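Stultis README(兼データカード)

こんにちは。Stultisは、缶詰を使った家庭料理のレシピを集めて、分量と手順をできるだけ揃えた形にした日本語の小さなデータセットです。もともとは自分の台所の戸棚をどうにかしたくて始めたメモ書きでした。それを友人のRania Masriに見せたら「これ、表にしたら使う人いるよ」と言われて、その気になって今に至ります。

収録しているレシピは190件、書いてくれた人は私を入れて49人。料理研究家の監修が入ったような立派なものではなく、ふだんのごはんの記録です。味の濃さもばらばらだし、「適量」もけっこう残っています(後で書きますが、これは半分わざとです)。

何が入っているか

メインのファイルは recipes.csv です。文字コードはUTF-8、区切りはカンマ、改行はLF。1行が1レシピで、手順だけは長くなるので steps フォルダに別のテキストファイルとして置いてあります。ファイル名はレシピIDと同じなので、IDで引けばすぐ見つかるはず。

主な列はこんな感じです。

id:レシピの通し番号。欠番があります。取り下げの希望があったものは番号ごと抜いています。
title:料理名。書いた人の呼び方のまま。
can_type:缶詰の種類。肉、魚、豆、野菜、果物、その他。
can_shape:丸、角、楕円のどれか。
liquid:缶の汁を使うか捨てるか。yes、no、partの三択。
servings:何人分か。
minutes:かかる時間。米を炊く時間は含みません。
memo:自由記述。読み物としてはここがいちばん面白いです。

can_shape はいらないんじゃないかと何度か言われました。でも台所に立つと缶の形は大事で、角缶の肉は中身がそのまま四角く抜けるから、切り方の指示が「1センチ厚に」で済んじゃうんですよね。丸缶のコンビーフだとこうはいきません。形で絞り込んで献立を考えるのも、やってみると楽しいですよ!

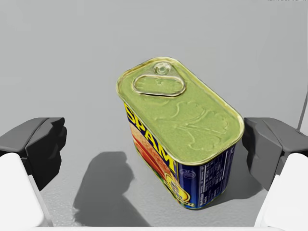

スパムの缶。can_type は「肉」、can_shape は「角」。

肉の缶詰は投稿がいちばん割れた分野でもあります。塩気が強いので下茹でする派と、そんなもったいないことはしない派がいて、どちらの言い分もmemo欄にたっぷり入っています。私はゴーヤと炒めるときだけそのまま、味噌汁に入れるときはさっと湯をかけます。Jad Khasawnehの投稿は、薄切りをカリカリに焼いて目玉焼きと一緒にパンにはさむだけのもので、手順が3行しかないのに、うちでは一番よく作っています。

魚はサバが多いです。水煮と味噌煮は味がまるで違うので、titleに必ずどちらか書いてもらいました。書き忘れの分は本人に聞いて直しましたが、連絡がつかなかった4件は flag 列に unknown と入れてあります。味付けを機械的に集計したい人は、この4件を外してから使ってください。

単位のこと

大さじは15ml、小さじは5ml、カップは200mlで揃えました。炊飯器のカップ(180ml)で書いていた人もいたので、米だけは「合」のまま残しています。海外在住の人の投稿には1カップ240mlのものが混ざっていて、Wissam Rizkがひとつずつ確認して換算してくれました。ほんとに助かった……。

「適量」「少々」「ひとつまみ」は数字に直していません。最初の版では「ひとつまみ=1g」みたいに置き換えていたんですが、作り直してみたらしょっぱいのがいくつもあって、元に戻しました。数値がほしい人は各自で決めてください。

作って確かめたもの

cooked 列が1のものは、投稿者以外の誰かが書かれたとおりに作っています。だいたい私かMarwan Yammineの台所です。やり方は単純で、材料を先に全部量って並べてから、手順のテキストを上から順に読む。途中で「あれ、玉ねぎはいつ入れるの」となったら、そこで手を止めて投稿者に問い合わせます。並べる場所は広めがいいです。うちの流し横では皿が三つで限界でした。

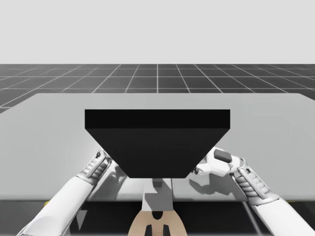
それで見つかった抜けは、多くが「火を弱める」と「汁を切る」でした。慣れている人ほど書かないんですね。liquid 列はこのとき追加したものなので、古い投稿には空欄があります。空欄は「わからない」の意味で、「捨てる」ではありません。ここだけ気をつけて!

使い方

特別な道具はいりません。表計算ソフトでも開けます。冷蔵庫に使いかけの缶があって困っているなら、can_type で絞って minutes の短い順に並べるのがおすすめです。私は30分以内のものだけ抜き出して印刷し、戸棚の内側に貼っています。

知っておいてほしいこと

投稿者の住んでいる地域がかなり偏っています。豆の缶詰はひよこ豆ばかりで、大豆や小豆は少なめ。果物の缶はほぼデザートです。アレルギー表示は付けていません。原材料は缶ごとに違うので、必ず手元のラベルを見てください。栄養計算もしていないので、食事制限の参考には向きません。

直してほしいところ、足したいレシピ

誤字でも「この分量だと辛すぎた」でも歓迎です。IDと、どの列の話かを書いてもらえると早いです。新しいレシピは steps の template.txt をコピーして埋めてください。取り下げの希望はHemi Rewiが見ています。

次の版は5月に出すつもりで、トマト缶を別の分類に分けるかどうかで迷っています。いまは「野菜」に入れているんですが、量が多すぎてほかの野菜が埋もれてしまって。意見があればぜひください。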